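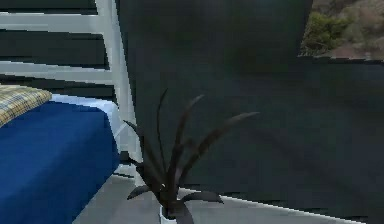

Omville Household Words

A list of everyday words for rooms, furniture and parts of the house, as people in Omville say them at home. Version 2, 14 June 2022. Maintained by Blair Tosh.

What is in this dataset

The dataset has 661 entries. Each entry is one word or short expression, with its meaning in plain English, the part of the house it belongs to, and a note on who uses it. The first version had 734 entries, but many of them were the same word with a different spelling. These are now joined under one entry, and the older spellings are kept in their own column, so you can still search for them.

The words come from written questionnaires and from conversations in the kitchens of over 80 households. We asked people to name the things they use every day, and we tried not to suggest any word ourselves. When a person gave two words for the same thing, we wrote down both, in the order they were said.

Files

words.csv – the main table, one entry per line
variants.csv – older and alternative spellings, linked by entry number
questions.txt – the questionnaire, in the form in which it was given to the households
changes.txt – differences between the two versions

All files are saved as UTF-8. The tables use a semicolon between columns, as the meanings often contain commas. If your spreadsheet program puts everything in one column, please choose the semicolon by hand when you open the file.

Columns in words.csv

entry: the number of the entry. Numbers from the first version were not used again, so there are gaps.
word: the word in its most common spelling.
meaning: a short explanation. It is not a full definition.
area: bedroom, kitchen, hall, outside, or general.
age_group: younger, older, or both.
note: free text, often empty.

The column "area" shows where the speaker placed the word and should not be read as a rule. For example, "press" can be a cupboard in the kitchen for one family and a wardrobe in the bedroom for another. In such a case there are two lines with different entry numbers.

Words for doors and openings

This was the most difficult part to organize. In standard English we have the door, the doorway and the door frame, and most speakers keep them apart if you ask slowly. In normal conversation they do not. "Close over the door" means to leave it almost closed, but one older speaker used it for closing it completely, and her daughter corrected her at the table. Both meanings are in the list.

We also have several words for the bottom of the doorway, where the floor of one room finishes and another starts: threshold, saddle, sill, step (even when there is no step at all). "Saddle" was given mostly by people who had worked in building, and it is marked so in the note. 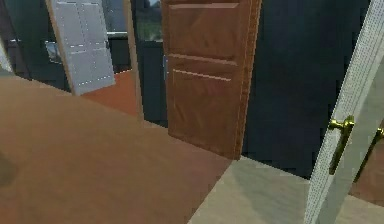

Words for beds and bedding

The colour of the bedding is not part of any entry, but the layers are. The word for the top cover changes very much with age. Younger people say duvet or comforter. Older people say quilt, spread or counterpane, and some of them make a clear difference between the quilt, for sleeping under, and the spread, for putting on top in the morning. We have kept this difference whenever the speaker made it.

"Slip" is listed for the pillowcase. In the first version it was wrongly placed under clothing. Thank you to the reader in Farquharson who wrote to us with this correction.

Known problems

The list is stronger for the hall and the bedroom than for outside. The questionnaire had only one question about the yard, and it came last, when people were tired.

Words for walls are few. Most people simply answered "wall", and after this they talked about paint.

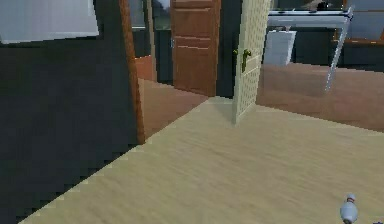 Doorway beside a dark grey wall.

Pronunciation is not included. Recordings were not made, and I do not want to write the sounds from memory. The note column sometimes says "rhymes with", but only if the speaker gave the rhyme.

The households were found through neighbours and friends, so some streets have several families and others have none. Please do not use the list to say how common a word is in the whole town.

Privacy

No names or addresses are in the files. The daughter and mother mentioned above agreed to have their conversation included.

Use and licence

You may copy, change and share the list for any purpose, also in teaching, if you mention the title and the version. Corrections are welcome – please send the entry number, your spelling and, if possible, a sentence in which you would use the word.

Related lists

Pinus, a list of words for trees and firewood, uses the same columns and can be joined to this one without changes. The Destau list of kitchen words has a different numbering, and you will need to match it by the word itself.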